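Technician for Gripper Cell, part-time (Tultport)

Kidance is looking for one person to look after the gripper of our kitchen robot, and its copy in simulation. You will change the finger pads, check the gap between the fingers, and keep the wrist view in simulation matched to the machine. The cell makes 2,000 grasps between two services, and each service is written in the log.

We ask for patience with small screws and clear notes in English. Experience with simulation is welcome, but we can teach it. The work is 6 hours each Tuesday, in the Guthrie building, room 106.

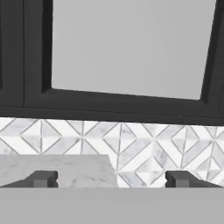

Wrist view in simulation: both fingers with their pads, kitchen wall behind.

To apply, please write a short letter to Yuzuki Tanabe and tell us about one machine you have repaired. Applications are open until the end of April. Questions about the cell can go to Volkan Canpolat, extension 314.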